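## 5. Cloth pass with the hand-held gripper

Do this section after the camera is focused and the jaw travel is set (sections 3 and 4). It applies to the Drenley hand-held gripper with the wide lens. If you printed the Kavirer jaw instead, use the jaw settings on the last page.

1. Clear the bench top as far as the tape line. Cables can stay if they are outside the line.
2. Choose two knit items, one pale and one dark with a pattern. Socks are too small. A sweater sleeve works.
3. Put on the black gloves. Fasten the cuffs before you pick up the gripper.
4. Start the logger and wait for the prompt `ready`. The frame counter should read 0.
5. Lift the first item by its upper edge with your free hand and bring it toward the lens until it covers more than half of the view.
6. Hold for a count of 5, then set it down flat.
7. Repeat with the second item.
8. Stop the logger. Check that the counter is above 1,000. If it isn't, repeat steps 4 to 7.

**Note:** The wide lens bends straight lines near the rim. Shelf edges and racks will look curved in the preview – leave the lens alone, the correction is done in section 7.

**Note:** Exposure is locked at the value from section 3. Pale knit goes gray on the side away from the light. If the stitches are still visible there, the setting is good.

**Caution:** Keep straps and cords out of the jaws. A loop caught between the pads can pull the finger mount off its screws. Switch off the jaw motor before freeing it.

**Caution:** Do not let cloth rest on the lens ring. Lint gets under the rim and has to be cleaned out with the ring removed.

Views close to these are near enough for the cloth pass, pale knit first and striped knit second:

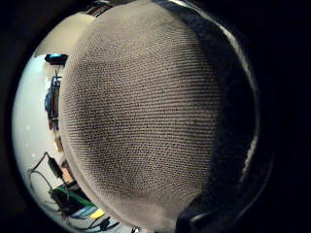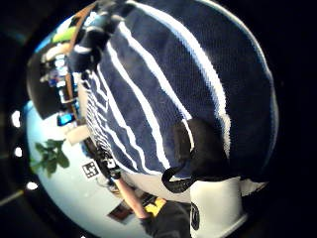

*Section 5 – reading time 2 min*

If the cloth fills the view but the preview freezes, unplug the camera, wait for the light to go out and plug it back in. The logger adds a new file and keeps the old one.

Rename both files before you go on. The Utomness script reads the first word of the name only, so use `pale` and `dark`. Files over 2,000 frames have to be split first.

Revised in July by Han-gyeol Min. Step 8 used to ask for 1,107 frames; the lower number is enough.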